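Filed under: Local Business / Gadgets & Home

Trarville firm says its robot can clear a table. It would like a little more time.

A Trarville company that has spent the better part of three years teaching a robot arm to tidy up after people showed its progress this week to a room of investors, neighbors and one reporter who has never been thanked for doing the dishes.

The company is called Skakari. It works out of the upper floor of the old Deschamps furniture store, where the sign for the mattress department is still up and still points at the engineers. Its product, if that's the word yet, is a piece of software named Jokum, which is meant to let an ordinary factory arm handle the kind of work most of us do while thinking about something else: clearing a table, putting the bowls back, moving the thing that somebody left where the other thing goes.

Jokum does most of its learning in simulation. The arm practices in a computer-drawn kitchen, on computer-drawn dishes, and may drop as many as it likes. On an average night it gets through 3,000 attempts at picking something up and putting it somewhere else. By that measure it has cleared more tables than every busboy in the county, and it has yet to ask for a Saturday off.

Then comes the real table, and the numbers get smaller.

"In the simulator we're pretty good," said Corinne Blackwood, who runs the company and gave most of the presentation. "In the real kitchen we're good at cups. We're getting there on bowls. I would rather not talk about spoons."

She was asked about spoons. A spoon lies flat, it is thin, and it shines, and all three are bad news for a machine that has to work out where an object stops and the table starts. Jokum will sometimes close its fingers with great confidence on a spot slightly to the left of the spoon, lift nothing, carry the nothing across the room and set it down gently in the drawer. Blackwood said the team has become fond of this. The investors didn't look as though they had.

Speed is the other sore point. The live demonstration called for the arm to clear 8 items from a table and put each in its place. It got through six of them in roughly 20 minutes, paused in front of the seventh for long enough that somebody coughed, and was then helped along by an engineer with a laptop. A reasonably motivated ten-year-old could do the job in two, although Blackwood pointed out, fairly, that you first have to find one.

Most of the evening was given over to the simulated version, shown on a big screen at the end of the room. The dishes are mixed up with whatever else might turn up on a table, so that the software doesn't come to believe the world is made entirely of cups. Blackwood's team changes the furniture, the colors and the clutter from one round to the next, and anyone on staff can put in a request. A plant was one. So was a trophy.

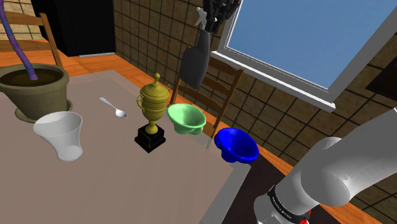 Practice time for Jokum: a cup, a spoon, two bowls and a trophy share the simulated table with a potted plant.

Desmond Calloway, who owns the diner on the ground floor and was there mainly for the sandwiches, watched all of it with his arms folded. He has been offered a trial unit at a friendly rate and is thinking it over. His place goes through 600 plates on a good day, and his current system is a nephew.

"The nephew breaks one now and then," Calloway said. "But he can hear me when I yell."

He did like one thing. Jokum doesn't mind doing the same job again, and when it gets a bowl wrong it goes back and tries from another angle, without sighing. Calloway said he would pay extra for the no sighing.

Skakari isn't promising a household model. The plan for now is commercial kitchens and small shops, places where the counter stays put and the same few objects come around again and again. Blackwood wants a working unit in one local business by July, doing one chore from start to finish with no laptop standing by. She wouldn't say which chore. It was gently suggested from the back that it would be cups.

As for the homes of Trarville, the outlook is unchanged. The robot can't yet scrub a pan, get up a flight of stairs or tell leftovers from garbage – a question that still splits many families. The company says laundry is "on the list" and that the list is long.

After the talk the guests left their paper plates and coffee cups on a folding table by the door. Two of the engineers picked them up by hand. They were done before the elevator came.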